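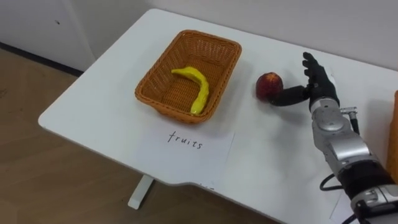
We are changing our kitchen countertop this month. First quote was from Troltus, 90 dollars per square foot. For us it is too much.

Then Echeverri came to measure. They said 61 per foot, with the sink cutout included. I asked two times to be sure.

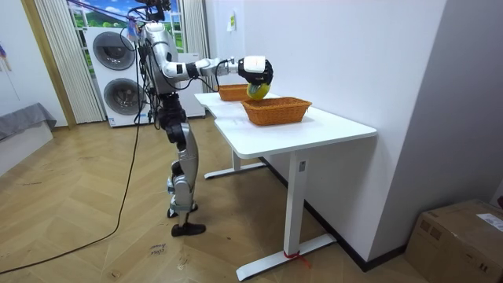 Mr. Londoño, the installer, was polite and explained me the seams. We have 34 square feet, so only one seam, near the stove.
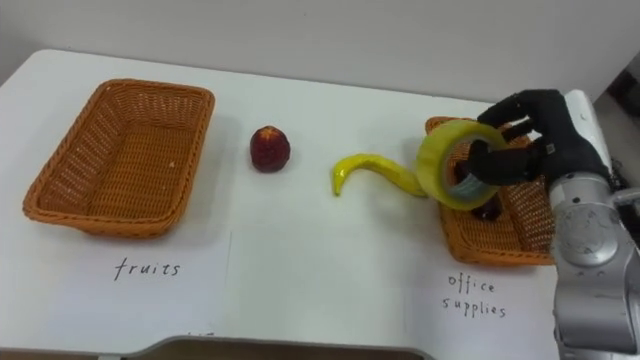 The old top goes out in January. I will write again when the new one is in.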